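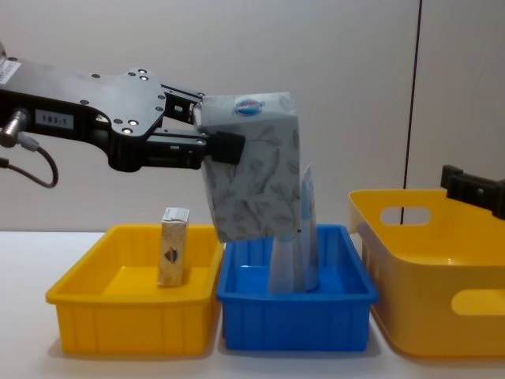 Text by the Fengate Game Studies Group
Revised May 23, 2018

Chapter 10
Saving and Checkpoints

Every game of more than a few minutes must answer one question: if the player stops or fails, from where does he or she continue? In the previous chapter we studied how a level is divided into rooms and encounters. In the present chapter we study how progress through these rooms is recorded, and how the choice of the method changes the behaviour of the player.

10.1 Two families of systems

We will distinguish between free saving and fixed saving. With free saving, the player may record the state of the game at any moment. With fixed saving, the designer has decided the places in advance, and the player must reach them. Many games are a mixture of both. For instance, a game can save by itself at each door and also allow one manual save per level.

Free saving is comfortable for the player, but it has a cost which students often underestimate. In Imix, a puzzle game we will use throughout this chapter, the first version permitted saving at any time. The test players saved before almost every jump. They finished the game, but they described it afterwards as slow and a bit grey. When the studio, Takagi, put fixed checkpoints in the second version, the same rooms were called tense.

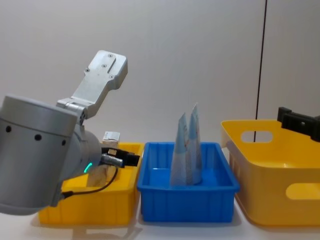 Figure 10.1. Gripper held just above the rim of a bin.

10.2 The distance between checkpoints

The distance can be measured in time, in rooms or in the number of dangers. Time is the easiest to measure but also the least reliable, as a beginner may need 800 seconds for a section that an expert passes in 200. For this reason we recommend to count dangers first and to check the time later.

Meltell, a platform game, has 646 rooms and places a checkpoint after every difficult one. The player seldom repeats more than one minute of play, and so the designers were free to make the single rooms very hard. If the checkpoints were further apart, the same rooms would feel unfair. You will be asked to verify this for yourself in the practical work of section 10.5, using the level files which were corrected in April.

Before you read further, choose a game that you know well and write down where it saves, what it saves, and what it does not save. Keep these notes beside you. We will come back to them in section 10.3, where the question of lost items is discussed.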